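Home | Docs | Data | Contact
Filed under: Robotics > Good practice
2 min read

Panton Spooning Set: data card

Maintained by Komov. More than 1,000 episodes of spoon-and-mug work on a white table.

Labelling rules

- Keep the colour balance as recorded.
- Leave shadows and specks in.
- Label an episode a success only if both reviewers agree.

Spoon, lid and mug: 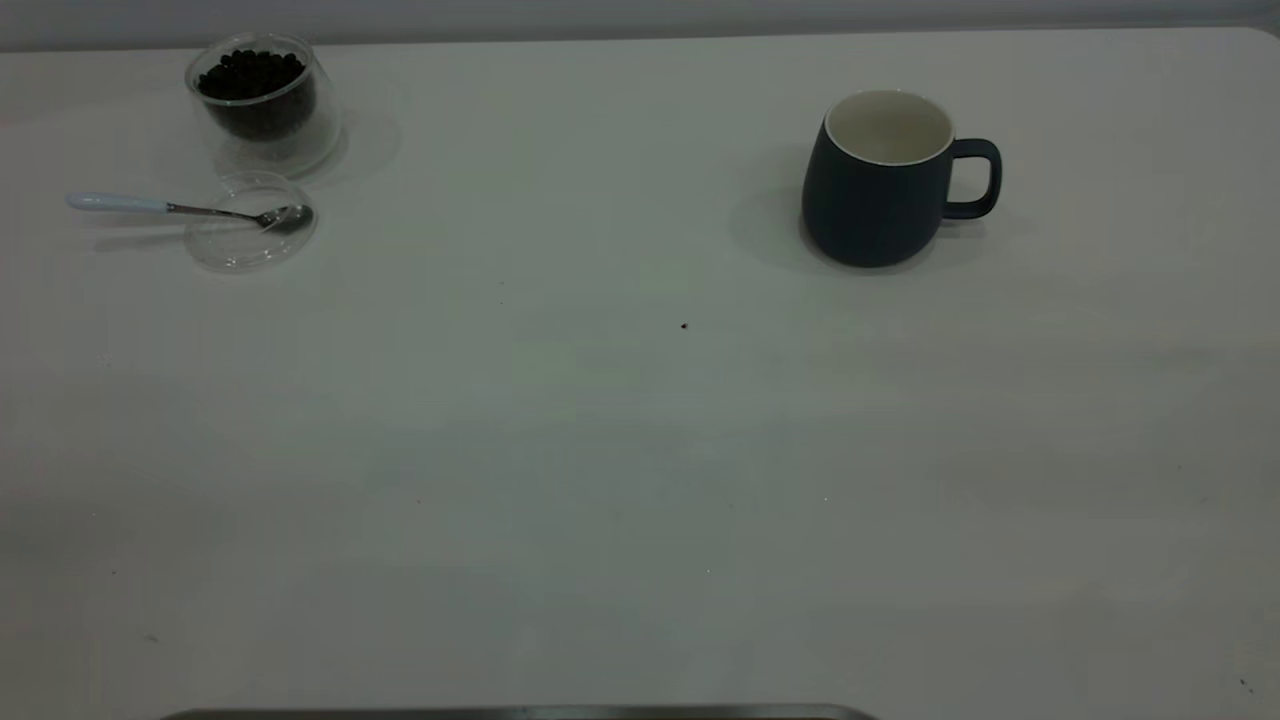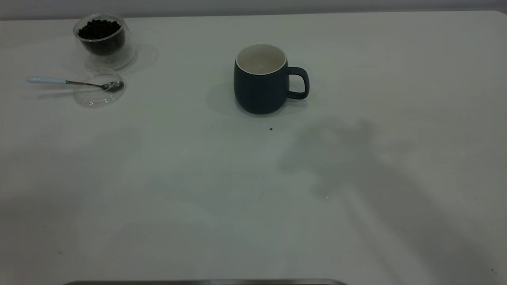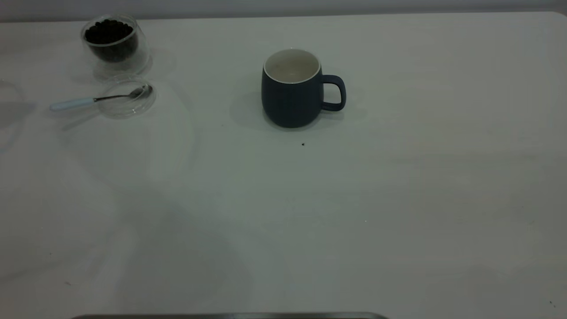
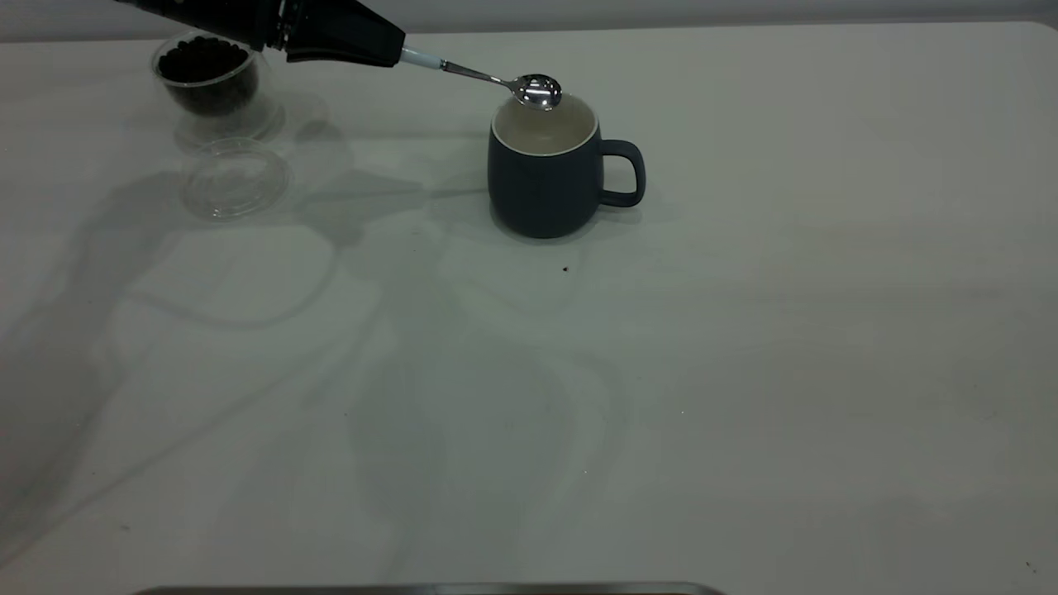

Disputed episodes go to the Dixit folder and are checked again on Monday. After three failed checks, drop the episode and log its number.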